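Print this page | E-mail this page
Share 14 | Comments 0

FOR IMMEDIATE RELEASE

Grulska Water District to Begin Replacement of Older Service Lines in November

2,820 homes and businesses are included in the first stage of work

GRULSKA – The Grulska Water District will begin replacing older water service lines in the east side neighborhoods in November, General Manager Keegan Petrenko announced today. The first stage covers 2,820 homes and businesses between the Michalík Reservoir and the river, where many of the lines connecting buildings to the water main were installed before modern plumbing standards were adopted.

The work will be carried out under a contract awarded to Vultusura, a regional pipeline and utilities firm. Customers will not be charged for replacement of the line between the main and the building, including the portion on private property. The District will need signed permission from the property owner before crews may work past the curb.

"Our customers on the east side have been patient while the inspections were completed and the funding was put in place," said Petrenko. "We are now ready to begin, and we ask every owner who receives a permission form to return it as early as possible. Streets with a high rate of return will be easier to schedule."

Water leaving the District's treatment plant continues to meet all applicable standards. The replacement program addresses the service lines themselves, some of which are made of lead or of galvanized steel that was once connected to lead. Lines already made of copper or approved plastic will be left in place.

How the work will proceed

The project area has been divided into 4 zones. Work will start in Zone 1, directly below the reservoir, and move toward the river. Owners and tenants in each zone will receive a letter with the permission form, followed by a door hanger at least 5 days before crews arrive on their street.

On the day of replacement, water to the building will be shut off for part of the day. Crews will generally work between 7:30 a.m. and 5:00 p.m. In most cases the new line can be pulled through from a small pit at the curb to a second opening near the foundation, and the yard between them is left undisturbed. Where a tree, a retaining wall or another utility is in the way, an open trench may be required. Lawns will be reseeded and sidewalks repaired by Vultusura once the ground has settled, which in some cases will be the following spring.

"We expect a typical replacement to be finished in a single visit," said Drahomíra Charvát, Director of Engineering for the District. "Some of the older homes near the reservoir have meters in crawl spaces or behind finished walls. Those will take longer, and we will speak with each of those owners separately before anything is opened."

Someone 18 years of age or older must be present to let crews reach the meter. After the new line is connected, the crew will flush it from an outside faucet. Residents will then be asked to remove the screens from their indoor faucets and run cold water at each one, starting on the lowest floor. Printed instructions will be left at every address, along with a filter pitcher and replacement cartridges.

Parking and traffic

Temporary parking restrictions will be posted on each block before work begins. Trash and recycling pickup will continue on the usual schedule, although carts may need to be moved to the nearest corner. Reservoir Road will be reduced to one lane between the pump house and Stustari Avenue for the first weeks of the project. Through traffic is encouraged to use the river route. Emergency access will be kept open at all times.

The District has agreed with the school bus service that no excavation will take place at marked bus stops during morning pickup. Residents who use a wheelchair, receive deliveries of medical supplies or have other access needs are asked to call the customer office so that arrangements can be made in advance.

Funding

The first stage is paid for through a state low-interest loan and the District's capital reserve. No rate increase has been requested in connection with this stage. Roughly 78 percent of the contract value is for pipe installation, with the remainder set aside for surface repair, testing and customer notices.

"The reserve was built up over a number of budget years with this work in mind," said Shahzad Malik, Finance Director. "A cost report will be presented at each regular meeting of the Board, and the reports will be available at the customer office."
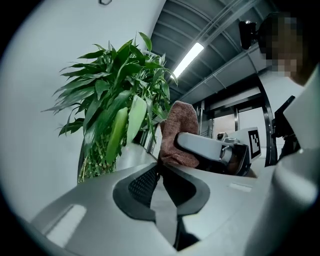
Information sessions for residents

Two information sessions will be held in the lower hall of the Stustari Avenue Library before work begins, the first at 10:00 a.m. and the second at 6:30 p.m. Dates will be included in the letter to each household. The same material will be presented at both. Samples of old and new pipe will be on display, and staff will help owners complete the permission form.

Imelda Dela Peña, Customer Services Manager, encouraged tenants to attend as well. "A tenant cannot sign the form, but a tenant is often the person who will be at home on the day," she said. "We would like them to have the same information as the owner."

Radek Vlček, Project Manager for Vultusura, will answer questions about schedules and yard restoration.

About the Grulska Water District

The Grulska Water District is a public agency providing drinking water to the city of Grulska and neighboring communities. It operates the Michalík Reservoir, one treatment plant and the distribution system.

Media contact: Office of the General Manager, Grulska Water District
Customer questions: Customer Services, weekdays, 8:00 a.m. to 4:30 p.m.

Print | E-mail | Share 14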